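The Second Life of the Remote

Every household owns more remote controls than things to control. In June I emptied the drawer in our house at Otcombe and found 16 batteries of uncertain health, and a screwdriver I had been accusing the neighbours of borrowing since we moved in.
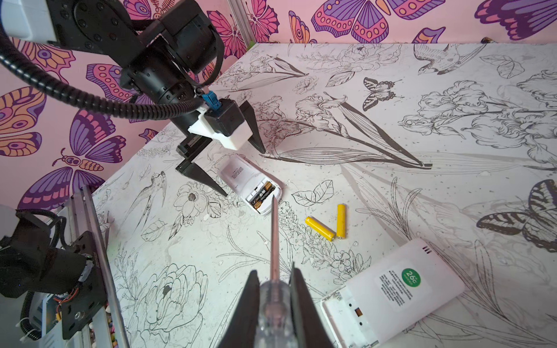 Backs off: two white remotes, and a pair of yellow AAs awaiting judgement.

The battery bay is where remotes go to die. Someone puts the thing away in spring, forgets it, and comes back to a crust. A cotton bud and a drop of vinegar will shift most of it. I gave each one 13 minutes, tea included, and lost only the one that had been chewed.

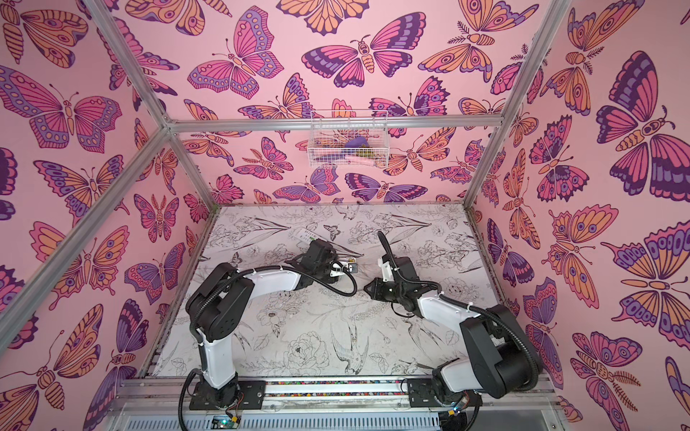
HOME & MENDING

As for where to work, I'm firmly against the sensible grey bench. Give me butterflies on pink wallpaper, the bigger and more purple the better, and a pale floor with swallows and peonies drawn all over it in fine black line. Small screws do vanish among the petals. They vanish on grey too, and there's less to look at while you hunt.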